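Home | Trip Reports | Hut Fund | Gear Library | Contact

Morelli Hut: where we are with your money

Hi Felicja Kaczorowski and everyone at Trurivine,

You asked for a short update once the fall work wrapped up, and it's going to be a little less short than you wanted because a lot got done! The grant was for getting the Morelli Hut ready for its first guided ski season, so I'll start with the hut and get to the avalanche course after that.

The new stove is in. We hauled it up the Sendow side in September, before the road got greasy, and it took two trips with the trailer (the first one was all pipe and firebrick). The old bunks are gone and the new ones sleep four up and four down, with enough headroom that a tall person can sit up and put on socks. The roof over the entry still leaks at the north corner. I've patched it twice and I'm not happy with it, so please count that one as open.

Wood is stacked to the rafters on the porch side. I'd like another load before the snow closes the gate, and I'm waiting on a call back from the guy with the splitter.
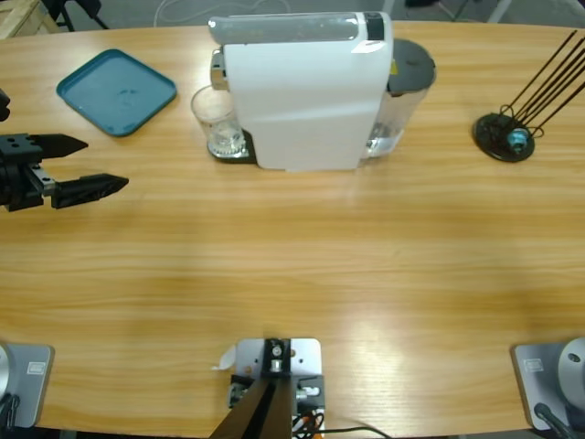 Bookings opened at 6 in the morning and I was still in my pajamas when the first ones came in. We've sold 329 skier nights so far, which beats what I put in the application, and most of them are groups that want a guide for at least one day. February is nearly full. January has holes in the middle, same as every hut I've ever worked at, and I'm going to try a cheaper rate for locals and see if that fills them.

The avalanche course is the part I'm most excited about. Flulex lent us the beacons for practice and we have two instructors lined up, plus me for the parking lot drills. The plan is a classroom evening in town and then two days up in the low-angle trees behind the hut. We still need probes.

On the budget, we're $600 over on freight and under on lumber, so it comes out close to even. I'd like to move the leftover lumber money to the roof if that's okay with you. Let me know and I'll redo the sheet.

Next report after the first guided groups come out. If you want to ski in and see the place for yourselves, I'll save you bunks, just tell me before the holidays!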